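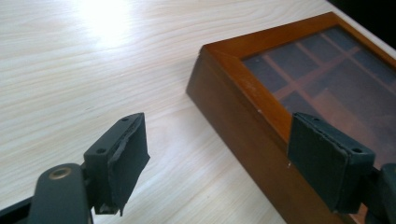
Opinion > Home Life > Keeping Things

Stop saving the good stuff

My aunt had a set of plates from a shop in Haltari. Eight of them, blue rim. I ate off them once, at her funeral lunch. She owned them 17 years.

I keep thinking about that. All of us do it - the good towels, the nice soap, the bottle somebody brought back from a trip. Put away for company. What company? The people who come to my place would eat chili out of a coffee mug.

And yes, I know the argument. Use it and it breaks. Sure. I paid $344 for a coat in August, wore it to the grocery store in Prinport the first cold morning and caught the sleeve on a cart. Small tear. I was mad for a day. Then I wore it all winter, tear and all, and it's the best coat I've ever had. The one before it hung in a bag until the moths got it. Which one was the waste?

Same goes for boxes. People love a nice box. Something goes in, lid comes down, and thats the last anybody sees of it. Medals, watches, a pocket knife from a grandfather. If it's a knife, cut an apple with it. If its a watch, wind it and be late anyway.

I'm not saying wreck everything. Letters, photos, fine, keep those flat and dry. Baby shoes, I won't fight you. But a tablecloth? Teh stain comes out or it doesn't.

My aunt's plates are in my kitchen now. Seven left. I had toast on one this morning, and there's jam on the rim as I type this.

Contact the Waso Opinion Page | Copyright 2019 | Back to top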